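From: Defne Keskin
To: repair-list
Subject: Re: [repair-list] Old office towers, processor change

Hello Jhair and all,

Thank you for the long message. I answer between your lines, and then I write some things which you did not ask but which I learned with the same kind of tower.

Jhair Marulanda wrote:
> We have received 18 towers from the Orholm office and they want
> them back in July for the language classes. Most of them start
> but they are very slow. Reshma says we can put a better processor
> and more memory in each one and keep the rest. I have never
> changed a processor, only disks and power supplies. Do I have to
> take out the whole motherboard? And do I take off the graphics
> card first?

No, you do not take out the motherboard. Put the tower on its side with the open part up, so that the board is flat and you look down on it. I tried it one time with the tower standing, and the processor fell between the board and the case before I could close the lever. It was not broken, but I needed a lot of time to find it.

The graphics card can stay in its slot if your hand can go freely to the socket. In my towers it sits below the socket and it does not disturb. If you must push a cable to the side, push it and do not pull it. The thin wires near the socket are easy to forget, and one of them always wants to lie across it when you close.

> Yaneth asks if the cooler must come out with the computer warm.
> She read this on a page.

She read correctly, I think. Let the computer run for a few minutes, then shut it down, take out the power cord and open it. The old paste is softer then and the cooler comes off with a small turn to the left and right. When the paste is cold and hard, the processor can come up together with the cooler, and on some sockets this bends the pins. Clean both surfaces with alcohol and a cloth that leaves no threads.

After this you lift the metal lever and the old processor is free. Hold it only at the sides. I put it directly in a small holder, not on the table, and the memory module also has its own place with clips. It looks like too much order for such small things, but when you do many towers one after the other, you will be glad of it.

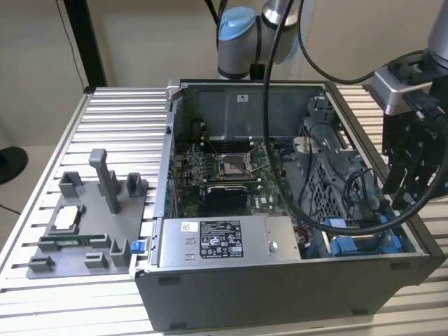

How do you know which way the new processor goes in?
Look for the small triangle in one corner and match it with the mark on the socket, then let the processor go down by its own weight, without pressing.

Only when it lies completely flat do you close the lever. The lever needs some force and it can make an ugly sound the first time - this is normal. If the processor is not flat, open again and look, please do not try to help with the lever.

> For the memory we have two kinds in the box, Bilar and Dredik.
> Can we mix?

Sometimes you can, but I would not do it for a class where somebody else must repair later. Put the same kind in each tower, 2 modules of 4 GB, so that every computer has 8 GB. Write it with a marker on a piece of tape inside the side panel. Rosaura did this with the Güneş school computers and we still thank her.

Before you close the panel, please start the computer once and look at the settings screen. If it shows the new processor and all the memory, shut down and close. If there is no picture at all, first take out the memory and put it in again. In my experience it is the memory more often than the processor.

One more question from my side: did somebody check if the board accepts the new processor? The socket can be the same and still the board does not know it without an update. The update must be done with the old processor still inside. Please send me the number that is printed on the board and I will look this evening.

Kind regards,
Defne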